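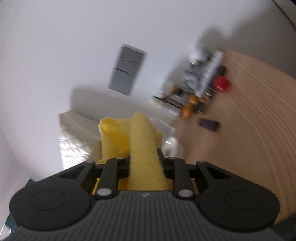
Lists > Handheld Collection > Working practice

Subject: Re: Draft 3 of the collection rules, soft items section
From: Osian Maddocks
Date: Tuesday, January 14, 2020

Hi all,

Replying to the comments on the soft items section. I've kept only the parts of Thygesen's message I'm answering.

> Rule 6 says an episode with cloth starts when the fingers close.
> Our people at Noseo start it when the gripper first moves toward
> the cloth. We can't merge the two sets if the start means two
> different things. Which one is it?

First movement toward the cloth. Draft 2 said finger closing and I copied it over without thinking. The approach is where the operator decides which part of the cloth to take, and with a yellow cloth bunched up in the jaws you can't work out afterward which fold they went for. I've changed the text. Kornuvska has 3,323 episodes cut the old way. Those stay as they are, with the old rule number in the notes field. Please don't recut them by hand. The raw recordings are kept and Plisach will redo the cuts with a script once the wording is settled.

> Can we agree on what counts as a grasp? If the cloth stands up
> above the fingers and covers half the view, some of our reviewers
> reject it as blocked.

They should stop doing that. A crumpled cloth is going to stand up above the fingers, and on a wide lens it will hide part of whatever is behind it. The proposed wording is:

"A cloth episode is not rejected for blocked view if both fingers can be seen from the joints near the body up to the point where they meet the cloth."

So if the linkages are in view on both sides, keep it. If the cloth has fallen over one of them and stays there for more than 3 seconds, mark it "partial" and keep it anyway. Reject only when neither finger can be seen.

The same goes for blur. A cloth that is being moved will be soft at the edges. Reviewers have been using the rigid item test, where the edge of the object has to be sharp, and that test was written for boxes. It does not apply here. For cloth, look at the gripper body. If the ribbed plate and the pivot caps are sharp, the recording is fine.

> Background. We were told to clear the table. Kornuvska says not to.
> Who is right?

Kornuvska, for rooms that people live or work in. The rule about a clear table is in the bench section and was meant for the bench only. In a furnished room, leave things where they are: bedding, a phone lying on the table, a pile of equipment against the wall. If you tidy up before every session we end up with 40 rooms that look like one room.

There are limits, and I'd like these in the main text and out of the appendix:

- No faces, and no photographs of people on the walls.
- No phone or computer screen showing anything. Dark is fine. If it lights up during an episode, stop and record that one again.
- No mail, labels or packaging with a name or address that can be read. Print too blurred to read is OK, but the reviewer has to check the whole episode, as the lens may come closer later on.
- Nothing hot, sharp or open with liquid in it within reach of the working area. Cups may stay if they are empty.

The last one is a safety rule and the other three are privacy rules. Thygesen asked for them to be kept under separate headings – I agree and will split them in the next draft.

> Should the operator say which item it is, or does the reviewer
> fill it in?

The operator, before the session, from the item list. Use the plain word and the color: "cloth, yellow". Please don't write "towel" or "duster" unless the item came to you under that name. We had the same cloth in under four names in July, and sorting it out took longer than recording it did.

Still open, and I would like answers on the list:

1. Whether the cloth is put back flat between episodes or left as it fell. Noseo flattens it. I'd leave it.

2. Whether a drop ends the episode. My view is no, if the operator picks it up again without putting the gripper down. Plisach wants two episodes. I can live with either as long as everyone does the same.

3. Who signs off on a new room. At the moment it is whoever gets there first, and the privacy check gets skipped.

If you disagree with something above, quote the line and give the wording you want in its place. Draft 4 goes out when those three are settled.

Osian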